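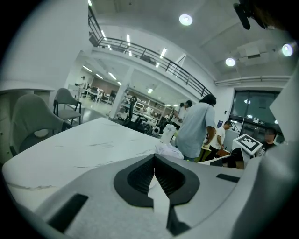 Filed under: Home / Water hardness

Marisol Salinas
Thread on hard water, as promised to the people at the Benport meeting. I test private wells. Short posts, no product links.

Hardness is dissolved calcium and magnesium, reported as calcium carbonate. You will see it in mg/L or in grains per gallon. One grain is 17.1 mg/L. Check which unit your report uses before you compare it with a neighbor's.

Above 120 mg/L is called hard, above 180 very hard. These are labels for scale and soap use. They are not health limits.

Strips are fine for a first look. Dip, shake off once, read at the time printed on the bottle. A strip read late usually reads high and people then buy a softener one size up.

For sizing, get a titration. My kit uses a 100 mL sample. Run it 2 times and average. If the results disagree by more than a drop or so, rinse everything and start over.

Take the sample from a cold tap ahead of any softener. Outside spigots are often plumbed that way, but trace the pipe first. Let it run until the temperature holds steady.
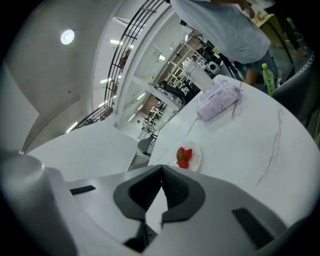 Now the arithmetic. Grains per gallon times gallons used per day gives the daily load. Add to the grains figure for iron if you have any; the softener manual gives the factor.

Use metered gallons if you have a meter. The Eltport house I looked at in June used 3,034 gallons that month. The installer had assumed nearly double and set the unit to regenerate far too often.

Toshio Kamata asked about timer heads. They work, but they regenerate on schedule while you are away. A metered head counts gallons and waits.

Salt: pellets for most tanks. Keep the level above the water line and below the top of the brine well. If the level never drops, push a broom handle down gently and feel for a bridge.

Cervantes road wells: your iron is high enough to foul resin. Test for that separately before buying anything. Sampling bottles are at the Benport office, up to two per household.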